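Starstead Forums > Travel > Road Trips and Regional Breaks

Thread: Miyazaki coast by car, is a week too long?

fernhollow
We land in the evening in June and have 7 nights. The plan so far is to pick up a car, stay near the city for the first part, then go south along the coast and finish somewhere inland. My partner thinks we'll run out of things to do by the middle of the week. I'd like to hear from people who have driven it. We are not surfers and we don't play golf, which seems to rule out half the advice I've found.

tobias_k
A week is fine. I'd do the south first while you're fresh and leave the inland part for the end, as you've got it. June is the rainy season though, so have something indoors in mind for each day. The coast road is slow in heavy rain and there are stretches where you won't want to pull over.

Drekine
I'd disagree with a week. We did five nights and the last day was mostly driving about looking for lunch. If it were me I'd do 5 there and give the other two to Kagoshima. You can get there by train if you hand the car back early.

fernhollow
Thanks both. We looked at Kagoshima but the one-way drop fee put us off. Hadn't thought of giving the car back and going by train.

Liên Đàm
I've been three times, twice in June. The rain comes and goes and we never lost a whole day to it. I'd stay the full week and slow down. People treat the coast as something to get through, and then they say there was nothing there. I wrote up our second trip for the blog section here and I'm pasting the start of it below in case it's useful.
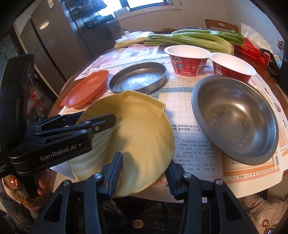 Reading time: 2 minutes

We took a small car from the airport and went south the next morning. The first stop was Aoshima, where you leave the car on the mainland side and walk over the bridge to the shrine. Go before 9 if you can. After that we kept to the coast as far as Nichinan and stopped whenever there was a lay-by with a view.

Udo Shrine is further down and has a lot of steps, so it isn't a good choice for bad knees. We stayed that night in Obi, in the old castle town, and were glad we had. The streets are quiet once the day visitors have gone, and dinner has to be sorted out early.

Drekine
Good write-up, but you liked Obi a lot more than I did. We were done with it in 40 minutes.

Liên Đàm
You went at midday and drove on. Staying over is a different thing altogether.

Drekine
Fair enough. I still wouldn't give it a night if the whole trip is a week.

tobias_k
I'm with Liên on Obi. On the car, we booked through Fikard and the desk was fine, but check that the toll card is included. Ours was extra and we only found out at the counter.

fernhollow
Useful, thank you. We'll keep the week, put one night in Obi and decide on Kagoshima when we see the forecast. Does anyone know if Takachiho is doable as a day out from the city, or should we sleep up there?

tobias_k
Sleep up there. It's a long way for a day and the boats on the gorge don't run when the water is high.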